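Filed under: Workshop, Money

I spent most of February on a spreadsheet. We had been putting off the budget for the second arm station since the move to Dolbridge, and the lease on the first arm comes up for renewal soon, so both numbers had to go in together.

The arm is the easy part. You get a quote, you argue a little, you get a slightly better quote. Skoruseck came in lower than Gittins on the arm itself but wanted extra for the gripper and the mounting plate, and by the time I added freight they were $262 apart. I went with Gittins. They answer the phone before 9, and we already own spares that fit.

What I got wrong the first time was everything around the arm. My original line for "table and accessories" was $900. The real total, once I went back through the receipts, was $2,443. None of it was one big purchase. It was cables, cable clips, a second power strip, a table heavy enough not to shake, a covering for the table, and then all the household stuff the arm is supposed to work with. 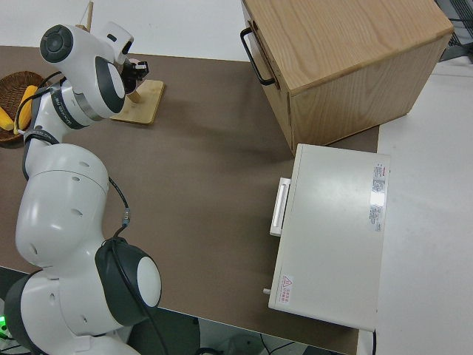
The arm at its station, with the bananas, the dowel stand and the cabinet.

The household stuff adds up faster than you would think. A basket is cheap. A small cabinet with a decent handle is not, and I would buy two of the same one next time so there is a spare door. Anything with a cord also needs an outlet and somewhere for that cord to go. Fruit I now put under consumables, which got me a question from Zasach, who do our books.

For the second station I have set the accessories line at over $2,500 and left the arm line alone. I also added 2 things I skipped before — a proper tray for the cables under the table, and a small amount each month for replacing props. If the tray turns out to be the wrong size it can go under the printer bench.

The order goes in Tuesday. Gittins say the gripper ships separately from the arm, so I am asking for both tracking numbers this time.

Contact | Copyright, all rights reserved | Back to top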